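Shrinkage is a ratio, and most of the trouble I see people have with cotton comes from treating it as a fixed loss. A 6 percent loss on a napkin is a nuisance. The same 6 percent on a 200 cm tablecloth takes 12 cm off the drop, and then the cloth no longer covers the table edge.

I cut four test squares last December from a bolt of plain-weave cotton I bought at Grorside. Each was marked with a 50 cm gauge line in the warp direction and another in the weft, using laundry pen. Pencil does not survive. Measure flat, with no tension, after the cloth has rested overnight.
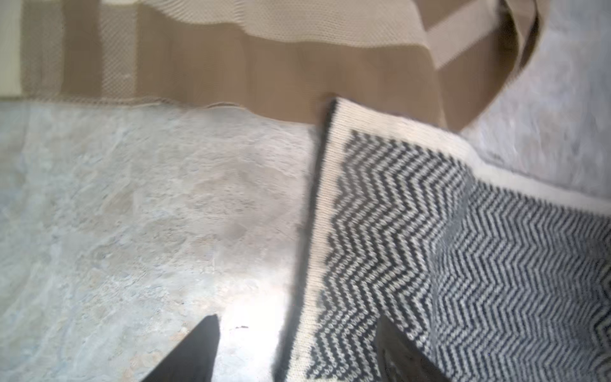

*Black-and-white herringbone with a black-edged border.*

Warp loss on the first wash was 6 percent. Weft loss was under 2. The difference is normal: warp yarns are held under tension on the loom and relax when they get wet, while weft yarns go in with less load. A second wash at the same temperature took the warp to 7 percent. A third made no difference I could measure with a steel rule.

Twill weaves, herringbone included, tend to behave a little differently. The yarns float over more than one crossing, so there is more room for them to shift. Yoon-hee Heo, who taught the finishing course I took in Drimthorpe, had us prewash every twill twice before cutting, and I still do.
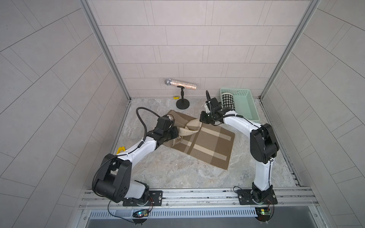

Drying matters more than I expected. I put two of the squares in the tumble dryer and line-dried the other two. The tumbled pair reached their final size after one cycle. The line-dried pair took until the third wash to get there. If a cloth will ever go in a dryer, put it in the dryer before you cut.

For the arithmetic, divide the finished size by one minus the loss. A 57 cm finished panel at 7 percent is 57 / 0.93, or 61.3 cm. Multiplying 57 by 1.07 gives 61.0, which is 3 mm short. On a panel that size the hem will hide it. On a long curtain it won't.

Hem allowance goes on after the shrinkage calculation if you prewash, and before it if you don't. I got this backwards on a set of curtains and had to let down every hem.

Next on the list is a linen blend from Fundham, same gauge marks, same wash. I'll post the numbers when the third cycle is done.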